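Last updated January 2025

# Blanket questions I get all the time

Hi, I'm Magdalini! I run the Grelarine laundry page, mostly from my kids' bedroom floor, and these are the things people write to me about fleece.

**How often do you wash a fleece blanket?**

Every couple of weeks in winter, less in summer. If somebody's been sick it goes straight in, obviously.

**Warm or cold water?**

Cold, gentle cycle, half the detergent you think you need. I skip fabric softener completely (it makes fleece feel kind of greasy to me, and my sister says the same).

**Can it go in the dryer?**

Mine do, on low, and I take them out while they're still a tiny bit damp. High heat made one of ours go crunchy and I'm still sad about it.

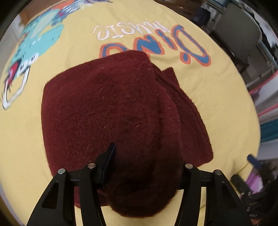 **Why does my dark blanket always look dusty?**

Lint! Fleece grabs everything, and the deep colors show it the most. Look at the little light specks all over the maroon one, sitting there on the dinosaur sheet. I wash dark fleece away from towels, then go over it with a damp rubber glove, always in the same direction. A sticky roller works too, but I go through the sheets so fast.

**How do you fold a thick one so it stays put?**

In half, in half again, then thirds, and press the air out with your forearms as you go. Keep the fat folded edge facing out on the shelf so you can grab just that one.

**Can I send you my own question?**

Please do! Vasiliki Stefanou reads the mail with me, and we got 11 new ones in December, so give us a week or so.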